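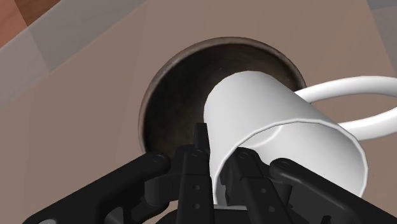 淋浴间墙砖的填缝剂发黑、掉粉、用指甲一抠就下来一条的时候，就该重做了。这活儿不难，难在烦：九成时间花在把旧的抠出来，剩下一成用来填新的，而所有教程都把篇幅倒过来分配。我家那面墙在浴室最里头，前前后后做了一个长周末，加上之前两个礼拜的自我动员。工具里唯一值得提前操心的是调浆那一套，一只圆口的深色容器，再加一只量水的杯子，图里那种带把的白色马克杯就挺好，把手够大，戴着手套也捏得住，往桶口上一斜，想倒多少倒多少。用过之后请让它退出餐具界，别再端给客人。下面按先后顺序写，中间夹着我犯过的错，方便各位犯点别的。

淋浴间墙砖重新填缝：一个周末的做法

首页　屋顶与檐沟　地面　墙面　厨卫　工具　读者来信

2018年6月　文：Ásdís Toft

打印本页　用电子邮件发送

先看清楚毛病在哪

填缝剂脏了和填缝剂坏了是两回事。脏了的，拿硬毛刷蘸氧系漂白粉调的糊，敷一刻钟，刷掉，冲净，能白回来八成。坏了的，刷完之后缝里会少一块。拿一根牙签沿着缝走一遍，凡是能戳进去的地方都用美纹纸贴个记号。我那面墙贴完以后像得了水痘，于是决定全做。

再敲一遍砖。用螺丝刀的塑料柄轻轻敲，声音实的没事，声音发空的，说明砖后面的胶已经松了。零星一两块发空，可以撬下来重贴再填缝；一整片都发空，请放下螺丝刀，去找人。重新填缝救不了一面正在离开墙体的墙，只能让它走得体面些。

还有一种情况也请停手：墙的另一面有水渍，或者踢脚线鼓了。那多半是防水层或者水管的事情，填缝剂背不了这个锅。填缝剂本来就不防水，水泥基的尤其如此，它挡得住大部分水，剩下的要靠后面的防水层。

要不要请人

我请人报过价。Zilholm镇上那家Proltport装修行派来的师傅进门看了一眼，出门时留下一个数字：2,502克朗，不含材料，不含把家具挪开，似乎也不含敲门。后来我自己买齐了材料和工具，一共382克朗，其中最贵的是刮刀片，原因后面会说到。

如果你膝盖不好，或者跟邻居关系本来就紧张，请人是划算的。电动工具磨填缝剂的声音传得很远，我家楼下的Kohei Onishi在第二天上来敲门，非常客气地问我是不是在修牙。

算用量

填缝剂包装背面都有一张表，按砖的尺寸和缝宽查每平方米用多少公斤。包装丢了或者字太小，也可以自己算：

（砖长＋砖宽）÷（砖长×砖宽）×砖厚×缝宽×1.6

长度单位统统用毫米，得出来的就是每平方米的公斤数。

我的墙一共432块砖，每块连缝算十厘米见方，合四点三二平方米。砖厚六毫米，缝宽三毫米，代进去每平方米不到零点六公斤，总共约两公斤半。再加一成损耗。我买了一袋五公斤的，结果剩了将近一半，在储藏室里安静地结成了一块砖。想少浪费的话，买小包装，但要确认几包的批号一样，不同批次的浅灰站在一起，会显得互相看不惯。

材料和工具

填缝剂：缝宽三毫米以内用无砂的，再宽就用加砂的。我用的是Rornirero的浅灰，没什么特别的理由，Lindqvist五金店那天只剩这个和一种叫“鼹鼠”的颜色。
手动填缝锯一把，外加备用刀片两包。
多功能震动工具一台，配半圆形硬质合金刀片。没有也能做，只是周末要改成假期。
橡胶填缝抹刀。
调浆用的桶，容量五升左右，圆底的比方底的好刮干净。
量水的杯子。
两块大海绵，两桶清水。
干的超细纤维布，多备几块。
80目砂纸一张。
美纹纸、塑料膜、旧毛巾。
护目镜、防尘口罩、橡胶手套。
中性防霉硅胶一支，填阴角用。

口罩请买真的。磨下来的粉里有硅尘，拿围巾捂着脸只能让你看上去像在抢银行。

第一步：遮盖

地漏用胶带封死，再盖一块旧毛巾。旧填缝剂的碎渣进了下水弯，会在那里找到第二春。浴缸或者底盘上铺塑料膜，膜上再铺毛巾，工具掉下来的时候（会掉的）不至于砸出坑。

花洒和龙头用塑料袋套上，袋口缠紧。玻璃隔断能拆就拆，拆不了就贴膜。浴室门关上，门缝塞一条湿毛巾。我第一次没塞，后来在书架上层、在钢琴里、在一盒没拆封的茶叶上都见到了那种灰。

第二步：抠旧的

从不显眼的地方开始练手，比如门后的下角。先做竖缝再做横缝，或者反过来，随便，挑定一种就做到底，这样喝完咖啡回来还知道自己做到哪儿了。

手锯的用法：刀片放在缝正中，轻轻来回拉，让刀片自己往下走。用力压只会让它跳出来，在砖面上划一道。划出来的那一道没有办法补，只能在往后许多年里假装没看见。

震动工具的用法：先用中低档。刀片对准缝中线，双手扶稳再开机，一次推进二三十厘米，停下来看看有没有跑偏。离砖边留半毫米，剩下的薄边用手锯带掉。遇到十字交叉的地方提前收住，从四个方向往中间做，别指望一刀冲过去。

要抠多深呢？至少抠到砖厚的三分之二。我这种六毫米的砖，就是四毫米。只刮掉表面一层皮就往上抹新的，当时看着很漂亮，过一个冬天会整条整条地掉下来，像剥煮鸡蛋。这一点我是从上一任房主那里学到的，他什么也没跟我说，墙替他说了。

刀片比想象中钝得快。切起来声音变尖、缝里冒烟味，就换。我那两包备用刀片周六下午就用完了，周日五金店不开门，于是有半面墙是用一片已经没有牙的刀片加上意志力磨出来的。请买三包。

阴角和墙砖接浴缸的那条缝，如果原先打的是硅胶，用美工刀沿两侧各割一刀，然后捏住一头慢慢扯。残胶用塑料铲刮，再用除胶剂擦一遍，按瓶子上的时间等。

第三步：清缝

吸尘器换上窄嘴，一条一条吸。吸完用硬毛刷刷一遍，再吸一遍。砖边上若挂着硬疙瘩，把80目砂纸对折，用折边在缝里蹭几下。砂纸别碰釉面。

有霉的地方喷除霉剂，等足时间，用清水擦净。除霉剂千万别和含酸的除垢剂前后脚用，混在一起放出来的气体不好闻，也不打算让你闻第二次。擦完以后开窗开排风，晾一夜。

第二天早上再检查一遍。光线从侧面照过去，缝里还剩多少旧料一目了然。多半还剩不少。叹口气，回到第二步。

第四步：调浆

一次别调多，够半小时用的就行。我的经验是每次一公斤粉，这对新手来说也偏多了。

先把水倒进桶里，再把粉慢慢加进去。顺序反了，桶底会藏一层干粉，你刮墙刮到一半的时候它才肯出来见人。水量看包装，拿杯子量之前先弄清楚这只杯子到底装多少：放在厨房秤上，去皮，倒满水，看读数，一克就是一毫升，用记号笔在杯子里面画条线。凭感觉加水的人我认识一个，就是去年的我，结果同一面墙出了三种灰。

搅到没有疙瘩，稠度像牙膏，或者像放凉了的花生酱。抹刀挑起来斜着拿，浆慢慢往下滑但不掉，就对了。然后放着不动，十分钟左右，再搅一次。这十分钟叫熟化，看上去像偷懒，其实包装上写着的。熟化之后如果觉得稠，忍住，别再加水。后加的水会让颜色发花，强度也会下去。

如果砖是有釉的瓷砖，直接填就行。如果是天然石材或者哑光无釉的，先拿一块多余的砖试填，看擦不擦得干净，擦不净就先上一层封闭剂。

第五步：填

用微湿的海绵把墙抹一遍，缝里不能有明水。

挑一坨浆在橡胶抹刀上，从下往上、斜着往缝里压。抹刀和墙面大概成三十度，来回压两三次，把缝压实。听到轻轻的“噗”声，那是气泡出来了，继续压到它不响为止。

压实以后把抹刀立起来，几乎垂直于墙面，沿砖的对角线方向刮掉多余的浆。顺着缝的方向刮，刀口会陷进去把浆又带出来，等于白填。

一次做一平方米左右，别贪。填到墙角时留出阴角那条缝，一点浆都别进去，进去了趁软挑掉。墙和墙之间会有细小的活动，硬的填缝剂在那里迟早要裂，那条缝留给硅胶。

掉在桶外面的浆别捡回去用，里头有灰渣。干了一半的浆也别加水救。我知道它看起来还很好。

第六步：擦

等浆在缝里开始发乌、手指按上去不粘手，就可以擦了。天热一刻钟，天冷要半小时以上。Halvard Eklund在我们这个栏目的读者来信里主张“越早擦越省力”，他家的填缝现在凹得可以停硬币。

海绵浸水，拧到不滴。拧的时候请拿出拧旧账的力气。斜着从墙面轻轻拖过去，一面拖一下，翻面再拖一下，然后洗海绵。两桶水，一桶洗，一桶过。水浑了就换，倒到室外或者桶里静置，等渣沉底再把清水倒掉，渣子进垃圾袋，别进下水道。

第一遍只管把砖面上的浆带走，缝可以先不好看。第二遍把缝抹平顺，拐角的地方用手指隔着海绵走一下。擦出小坑的地方马上补一点浆，压平，过一会儿再擦。

两三个小时以后砖面会起一层白雾，拿干布打圈擦掉。拖到第二天也能擦，费胳膊。拖到下个月就得用专门的除雾剂了，而且要先在角落试一小块。

第七步：养护和打胶

水泥基填缝剂最怕干得太快。头一天别开暖风，别对着吹风扇，也别拿吹风机去“帮忙”。空气特别干的话，第二天用喷壶往墙上喷一点清水雾。

过了二十四小时再打硅胶。阴角两边各贴一条美纹纸，中间留出六毫米，胶嘴斜切，开口比缝略小，一口气打下来，用抹胶刮片顺一遍，趁胶没结皮把美纹纸撕掉，往外斜着撕。浴缸那条缝在打胶之前先把浴缸放满水，让它沉到底，等胶干透了再放水。我站在空浴缸里打过一回，第一次泡澡时那条胶就裂了。

整面墙停用三天。我们家这三天是去Nisha Nigam家洗的澡，她收了两瓶果酱，并对我们的毛巾发表了看法。

颜色不匀怎么办

先等。刚填完的头一个礼拜，颜色深深浅浅都不作数，潮气散得有快有慢。过了两个礼拜还花，常见的原因就那么几个：加水不一致，擦的时候海绵太湿，或者两袋粉的批号不同。轻微的可以用填缝着色剂刷一遍，一条缝一条缝地刷，适合正在听很长的广播剧的人。严重的只能挖掉重来。我选了第三条路，换了一个瓦数小一点的灯泡。

要不要上封闭剂

水泥基的建议上，环氧的用不着。等填完满一个礼拜，墙面干透，用小刷子沿缝刷，十分钟后把砖面上多余的擦掉。滴一滴水上去，能成珠就行，不成珠再来一遍。以后每年滴水试一次，哪天不成珠了再补。

平时洗完澡用刮水器把墙刮一遍，门开着，排风开二十分钟。清洁剂选中性的。醋请留在厨房，它对水泥基填缝剂下手很重，网上每隔几天就有人推荐它，推荐的人家里大概没有浴室。

读者补充

Ismail Radwan来信说，他把抠旧缝和填新缝分在两个周末做，中间那个礼拜照常淋浴，问有没有关系。有关系。缝敞着的时候水会直接往砖后面走，要么全家改用盆浴，要么用防水胶带把缝全贴上，后一种办法贴完就会觉得还不如一口气做完。

他还问旧填缝剂的粉末能不能撒到花园里。我不知道。我的那一袋五月份就送去回收站了，那边的人看了看，指了指建筑垃圾那个箱子。

返回墙面栏目　上一篇：踢脚线与墙之间的缝　下一篇：更换单块破裂的墙砖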